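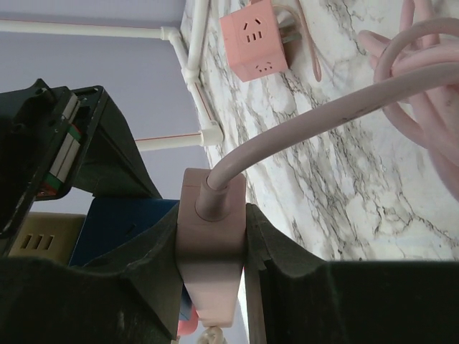 Figure 1. Wrist view with the pink plug held between the gripper fingers.

4. Equipment and budget

Our plan asked for two grippers, one from Swanepoel and one from Gevska, so that they could be compared on the same plug task. The quotes put an end to that. The Gevska set came to £3,754 before delivery to Damville, against a department limit of £334 per group, and we could not see what the extra money bought. The brochure promises "effortless handling" but gives no grip force for a moulded plug with a thick cable pulling on it.

We used the Vilwood lab's existing arm and spent our money on spares. Finger pads took over £100 of it, which we had not planned for at all.

We doubt that next year's group should buy a better gripper first. A plug can be held upright and still be no use if the cable drags it off line, and no supplier we wrote to would discuss cables. We would ask for a loan unit in May, before any order is signed, and would want the supplier's test figures in writing. Prices for fingers, pads and mounting plates should be asked for separately, as two of our quotes left them out.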